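Home Courses Handouts Reading Contact

Small Kitchen Storage, Session 2: The Mug Tree

Posted in June by Keisha Pruitt

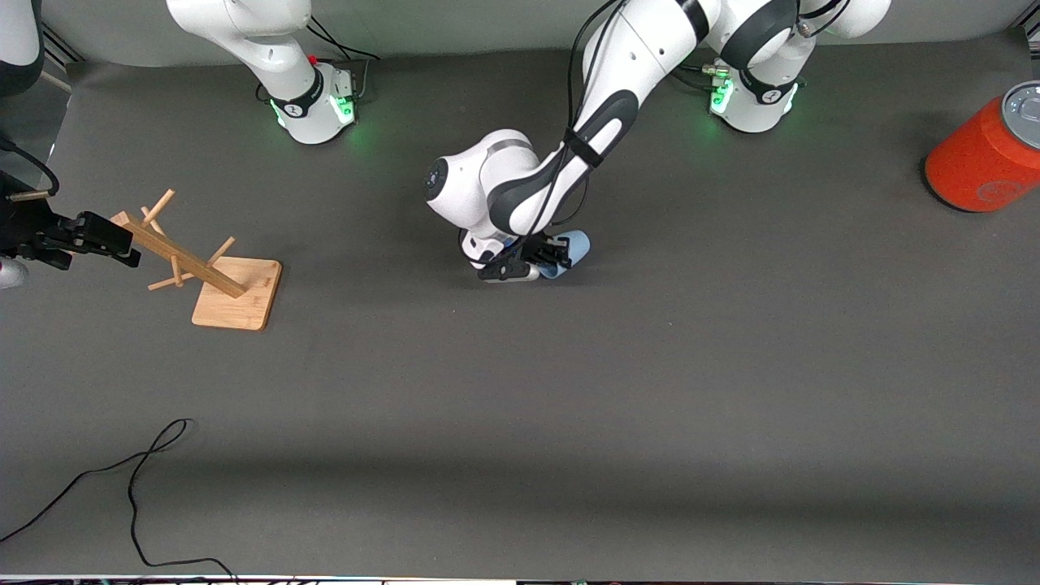 Mug tree in wood, central post, on a dark gray tabletop. The small sky blue piece is to its right.

Okay, so last session we did drawers, and I talked way too long about drawers, and I'm sorry to everyone who missed their bus. Tonight is mug trees! I've been looking forward to this one since I wrote the syllabus. These notes cover what I said plus a few bits I skipped when the 60 minutes ran out.

What we mean by a mug tree

A post, a base, and some pegs (or arms, or branches — the shops use all three words, and I'll say pegs). You hang a mug by its handle and it stays off the counter. The Plumthorpe study collection has 1,179 kitchen pieces in its catalog, and the mug trees are filed under "stands and racks," next to the toast racks and the egg stands, which took me most of an afternoon to find. If you're using the catalog for your paper, search "stand" first and then "rack." Searching "tree" gets you a lot of Christmas decorations.

Everybody please keep hold of these words, I'll use them all term:

Post: the upright in the middle.
Base: whatever keeps the post from going over.
Peg: what the handle hangs on.
Drop: the distance from a peg down to the next thing a mug could hit.
Reach: how far the peg sticks out from the post.

The post

When people look at a mug tree they look at the pegs, and I'd like you to look at the post first. It decides how tall the thing is, so it decides whether the tree fits under your wall cabinets. Shigeru asked whether the top end of the post should be shaped. Lots of makers round it over or put a knob on it, and I like a knob, because that's where your hand goes when you want to slide the whole tree over to wipe the counter. A plain end works too. Just sand it well.

Wood is the usual choice for a first project. It's kind to glaze. If the handle knocks the peg on the way on, you get a dull little tap and no chip. Metal trees are slimmer and easier to wash, and I own one, but the noise at six in the morning! My advice for beginners is a straight-grained hardwood for the post and pegs from ready-made dowel.

The base

Wider than you think. Heavier than you think too. A loaded tree isn't loaded evenly, ever — people take the closest mug, then the next closest, and by lunchtime all the weight is on the side facing the wall. So test your tree the mean way. Put your heaviest mugs on one side only, as high as they'll go, and nudge the post with a finger. If the base lifts, go wider or add weight underneath. Tamsin's round base from last year passed with no trouble and it wasn't especially big. It was thick, though.

Felt feet or no felt feet? I say yes on stone or tile, and on a smooth painted top I'd use thin rubber dots. Felt slides around when you pull a mug off in a hurry.

The pegs

Angle matters most. A peg that comes straight out looks neat and lets go of a mug as soon as somebody bumps the table. Tip it up a bit and the handle settles in toward the post. Tip it up too far and you have to lift the mug so high to free it that it clips the one above. Draw this before you drill. Full size, on the back of some wallpaper, with a real mug traced next to it.

Then stagger them. Pegs at the same height on opposite sides are fine, but pegs directly above each other need plenty of drop. Iraís brought her Olow mugs to measure, the squat ones with the big ear handles, and they need more reach and less drop than my tall ones. Neither set is right or wrong. You build for the mugs you've got.

What about small cups?

Espresso cups are a pain. The handles are often too tight for a standard peg, and people force them. If your household has both sizes, make the top pegs thinner. Wikby has a version in its pattern booklet where the upper pegs step down in diameter, and the drawing is clear enough to copy from. The Alcantara leaflet has nicer drawings overall but skips the peg sizes completely, so read it for the shapes.

Cups with no handles at all belong on a shelf. Someone always asks!

Where to put it

Near the kettle or coffee maker, on the side of your pouring hand, far enough from the stove that the mugs don't pick up grease. Leave room all the way around. A tree jammed into a corner only has half its pegs in use, and the mugs at the back turn into the ones with dust in them.

Erdal made the point that a mug tree is also a bit of a display, and I agree. You see the mugs all day. One light-colored mug near darker ones changes the look of the whole arrangement, so play with the order before you settle. I keep moving mine and my family keeps moving them back.

Hanging order

I load from the bottom up, going around, and I unload from the top down. That keeps the weight low. Handles all face the same way around the post, clockwise or the other way, whichever your wrist likes. And dry them first, please. Water runs down the inside of a hanging mug, drips on the base, and gets into the joint where the post goes in. I've repaired a couple of trees and the rot started at that joint both times.

Finish and care

Food-safe oil, thin coats, wiped off well. Let it cure fully before you hang anything on it or your handles will come away tacky. Don't put the tree in the dishwasher, and don't leave it standing in the sink. A damp cloth and then a dry one is plenty. If a peg works loose, take it out, clean off the old glue, and reglue it. Packing the hole with more glue only buys you a month.

For next time

Trace the handles of the 2 mugs you use most and bring the tracings. Measure the gap between your counter and the cabinets above it. Sketch one tree from the side and from above, with the drop and reach marked. Rough is fine, I can read anything.

If you're doing the written option, pick one stand or rack from the collection and tell me how it stays upright. A page is enough. Tamsin has the spare key to the collection room until the end of June, so go through her if you want to handle the pieces.

Related handouts
Session 1: Drawers and Dividers
Session 3: Hooks, Rails and Things That Hang
Session 4: Plate Racks
Choosing Dowel for Small Projects
Measuring Under Cabinets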